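Against the matching set

My sister-in-law, Eirini Drakos, was given a wedding list to fill in by a shop called Bekance, and the first thing on it was a dinner service. It had 60 pieces and came to 847 pounds before the gravy boat. She asked me whether it was worth it. I said no, and I have been asked to explain myself ever since.

The case for the matching set is usually made by people selling one. You'll have it for life, they say. Perhaps. What you will have for life is the dread of breaking a piece, and the discovery a few years on that the pattern has been dropped and a single side plate now costs more than lunch. My parents' set lived in a cabinet and came out at Christmas. We ate off other things for the rest of the year and I can't remember anybody minding.
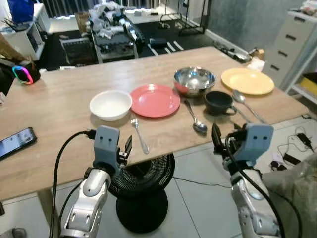

Home & Table Group, Christodoulou Community Centre

I'm told that a table where everything matches makes guests feel looked after. I have my doubts. A red plate next to a yellow one has never put me off my food, and the best meals I've been given were on whatever was clean. Murali Subramaniam, who reads these pieces before they go up and disagrees with most of them, says I am confusing good company with good crockery. He may be right, but then the crockery didn't matter much, did it?

The other argument is quality. Buy the set and you get one standard all the way through. Well, you get one maker's idea of a mug, whether or not that maker is any good at mugs. The Zimier range has decent bowls and a cup so thick at the lip that tea runs down your chin. Bought singly, you'd take the bowls and leave the cup on the shelf. 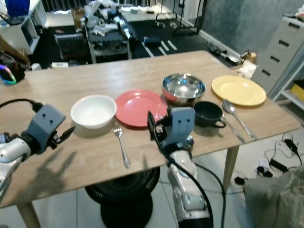
White, red, steel and yellow on one table.

Then there is the supposed saving. Stamatia Makris showed me a leaflet from Dramance promising 171 pounds off if you bought the lot. Off what, though? Off the price of 5 serving dishes she hadn't wanted in the first place. I would trust these offers more if they ever came with a discount for taking less.

I'll allow one exception, and that is cutlery. Forks of different weights do annoy me, and I can't defend it. Pantelis Alexiou thinks this sinks my whole argument - he said so at some length on Friday - and I've yet to find a good answer for him.

Eirini bought the set in May. She says it is lovely. I've been to dinner there twice and both times we had takeaway out of the boxes.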